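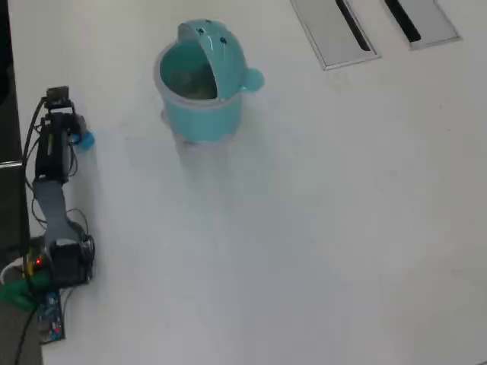 Fig. 4. Teal bin, lid tilted back.

4.2 Setting up patient reminders in Likine

Before you start: admin login, office phone number, list of providers. Close the scheduler on all other workstations.

1. Go to Settings > Messaging > Reminders. Click New.
2. Pick a template. Text messages max out at 100 characters, email at 2000.
3. Set the send time. Default is 60 hours before the visit – fine for most offices.
4. Add the office number. No dashes, no spaces.
5. Check Consent Required. Leave it checked.
6. Save, then send a test to your own phone. Not to a patient.

Note: practices moving over from Tratside have to re-enter there opt-outs by hand. The import skips them.

Note: batches over 400 go out overnight. Split them if you need same day.

CAUTION: Never put a diagnosis, test name or medication in a reminder. First name, date, time, office number only.

CAUTION: Do not turn off the audit log while reminders are runing.

If the test doesn't arrive, see 4.5, Blocked Numbers.

Rev. 11/13/20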